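Bench Notes: two grippers, one arm, and a lot of tape

Hello again from the back room! Last month I promised a proper comparison of the two grippers we've been arguing over since winter, and I finally got enough hours in to have opinions. Some of them aren't the opinions I started with, so if you're one of the people I lectured at the May open evening, sorry, and please read on.

Quick recap for anyone new. We've got the Tradadden two-finger gripper, which is the plain one with flat pads that slide toward each other, and the Szulc hand, which has fingers and a price tag to match. Both were supposed to do the same little set of jobs: pick up a rod, turn it, set it down, and hand it to a person without a fight. Nothing fancy. I ran 40 tries with each, and I did it over 5 evenings plus one very long Sunday that I'd like back.

The Tradadden was up and running in no time. I bolted it on, plugged it into the Nullden controller, and it opened and closed the first time I asked. I can't tell you how rare that is in my life. It picked up the rod cleanly on 36 of the 40 tries, and the 4 misses were all the same miss: the rod lying at a steep angle, one pad touching early, and the whole thing rolling away from me across the table. Once I told the arm to come in a little slower it got better, though I didn't go back and redo the count. (Nadhirah says that's cheating in reverse. She may be right.)

The Szulc hand took me most of an evening just to set up. There's a step in the manual where you close each finger on its own and save the position, and if you skip one, the hand doesn't complain, it just behaves strangely for the rest of the night. Ask me how I know! When it's set up right, though, it's lovely to work with. It got 34 out of 40, so a bit behind on paper, but the steep angles that beat the Tradadden didn't bother it at all. It lost the rod mostly on the turn, where the grip would loosen just enough to let it slip.

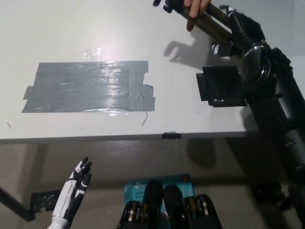
Handing things over is where I changed my mind. I'd been telling everybody that fingers would win that one easily, and they don't, or at least mine didn't. A person taking hold of a rod pulls in all sorts of directions, and the Szulc hand kept reading the first little tug as a reason to hold tighter. You end up in a tug of war with a machine and it feels ridiculous. With the Tradadden I set one number, how much pull before it lets go, and after a few rounds of fiddling I could take the rod without thinking about it. Nadhirah Pasaribu came by to be my second pair of hands for this part, and she liked the setting quite a bit lighter than I did. So now we have two saved settings, hers and mine, and a rule about checking which one is loaded before you start.

A word on the controller. The Nullden box is fine for one gripper at a time. It gets grumpy when you swap without a full restart, and I lost a good half hour blaming the Szulc hand for something that was really an old profile still sitting in memory. If you borrow the setup, please restart between grippers, even if it looks happy. I've put the profiles in a folder called Pulldale, same as the project, and the ones with "old" in the name are old. I'd delete them but I'm scared to.

Cable length was the other headache. The Szulc cable is just short enough to go tight when the wrist turns all the way round, and I think (I only think!) that some of those slips on the turn were the cable pulling and nothing to do with grip. I've ordered an extension and I'll run the turning tries again when it gets here.

So which one are we keeping? For the handover work this summer I'm going with the Tradadden. The Szulc hand stays on the shelf for the odd-shaped stuff, where I still think it'll earn its keep, and I want to give it a fair go with mugs and scissors before anybody writes it off. I also have 6 spare sets of soft pads to try on the Tradadden, in different thicknesses, and I've only opened one.

If you want to come and try the handover yourself, send me a note and say which evening suits you. Bring something awkward to hold, as long as you don't mind it being dropped.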